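Storing fruit in a shared kitchen over the summer
Posted by Kinga Mészáros in Borstead Residents' Help, Kitchens and Common Rooms

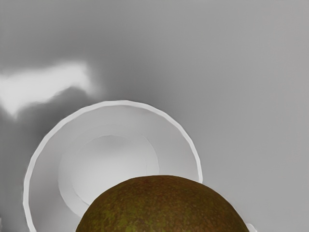 Fruit with speckled skin and a white bowl (computer rendering).

I should be grateful for guidance on the storage of fruit in the common kitchen at Borstead. The room faces south and becomes very warm after 2 pm. Residents of flat 446 have asked that all fruit be moved to the refrigerator, but I understand that this is unsuitable for some kinds. Is there a recommended practice?

Kiyoshi Nomura
The usual practice is to separate fruit according to whether it continues to ripen after picking. Mangoes, avocados, pears and peaches should be left at room temperature until they yield slightly to the thumb, and may then be refrigerated for a few days. Berries, cherries and grapes should be chilled on arrival. Bananas are best kept apart, as they hasten the ripening of anything near them - a paper bag makes use of the same effect when an avocado is too firm. Fruit should be washed shortly before it is eaten. A shaded shelf is preferable to a windowsill.

Thắng Khổng
We put everything in the fridge at Skikance and have had no complaints.

Chae-won Lim
I would support the first reply, with one addition. Cut fruit must be covered, labelled with the flat number and refrigerated without delay. Our kitchen adopted this rule in September and the fruit flies have been fewer.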